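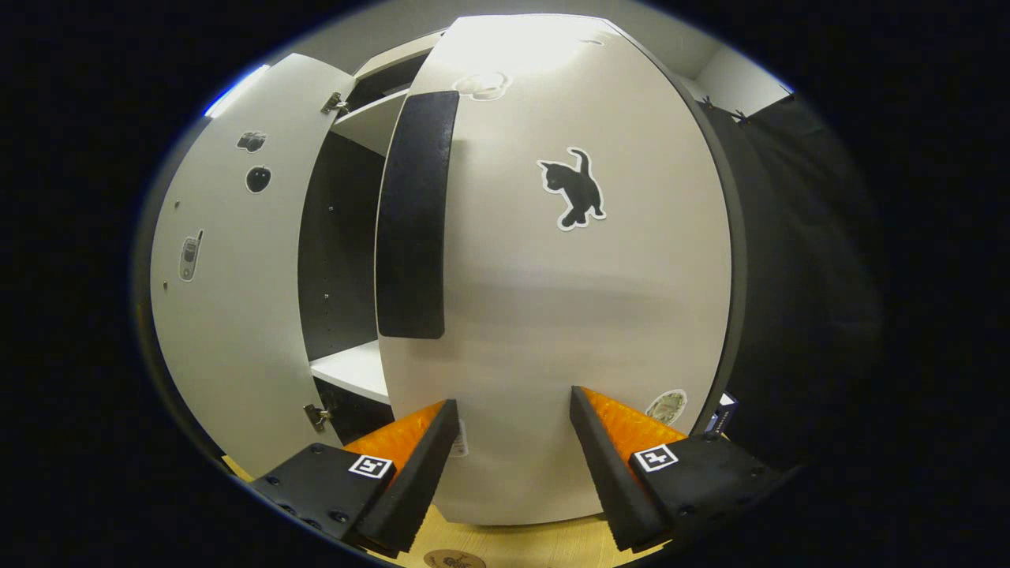
The Laizer two-door cabinet is our favorite small storage piece at Dekbridge, and it looks even better once you've made it your own! The doors are plain white, so stickers really stand out on them (the black cat with its tail up is a hit with all of us). Inside, the panels are dark and dotted with small shelf-pin holes, so you can move the shelves to suit tall jars or short stacks of paper.

Doors: 2
Height: 102 cm
Color: white, dark interior

Long black handles give you plenty to grab, even with your hands full. 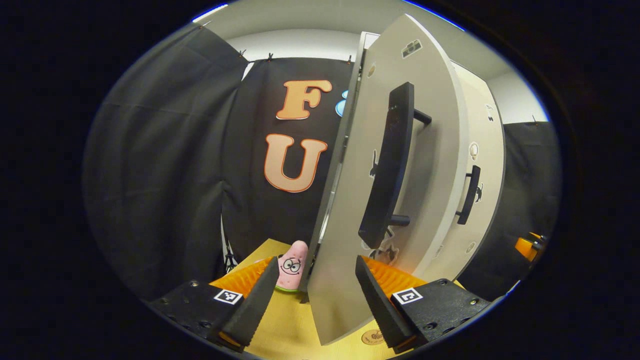
Black bar handle on the open door, with camera sticker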